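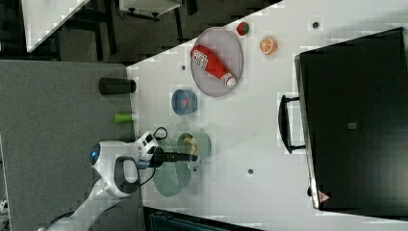
How long does a Daltiter demonstration take, and what do we need to bring?
Allow 3 hours. Bring samples of the items you want handled, up to 4 different kinds, and a rough idea of how often each one has to be moved.

Daltiter Tabletop Arm - On-Site Demonstration
Item no. 3238
Supplied by Modell, Itberg showroom

The demonstration is booked as its own item so the cost can be credited against an order. It covers one arm with gripper, set up on a white table with bowls, toy food and a ketchup bottle. Your own samples go on the table in the second half.

What's included
Safety talk and a look at the stop button
Pick and place with small items and bowls
Hand guiding, with each visitor getting a turn
Trial with your samples
Written notes sent by email after the visit

Price: $181 per group, credited in full if you order an arm by the end of September.

Group size
Groups are kept small so everyone can stand near the table. If you have more people, book a second session or come to the open day, when the arm runs from 10 a.m. and no booking is needed. Samples can't be tested at the open day.

Getting there
The showroom is at the back of the Moussa building. Use the side door and ring the bell. Parking is free behind the building, but the bays nearest the loading dock are kept for trucks.

Please note
Closed shoes are required. Tie back long hair and leave loose scarves at the coat rack. Liquids must be in sealed containers. We don't test glass or knives - ask us first about anything heavy or fragile.

Changes and cancellations
Sessions can be moved once at no charge. The fee is not refunded if your group doesn't show up.

Related items
Table mount
Spare gripper fingers
Operator training, half day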